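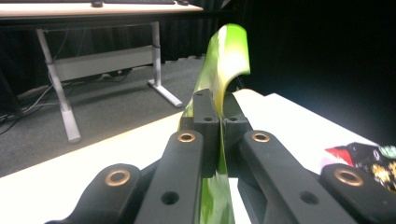 *Mottled green piece with a curled tip, held upright*

Koswood School was founded by the Zerouali family to offer evening instruction in home cooking and household management. The school now enrolls 207 adult students at 2 sites, Ekard and Prevholm, and employs 14 instructors.

Courses run for 39 weeks of the year. Students may enter in any term – no earlier training is required – and fees are set according to income. 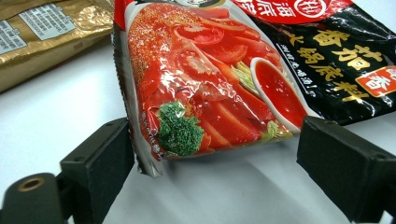

*Tomato hot pot soup base in a sealed packet*

The first-year program covers soups, grains, food storage and meal budgets. Second-year students plan and serve a monthly supper open to residents of both towns. Applications for the next term are accepted through March at the Ekard office.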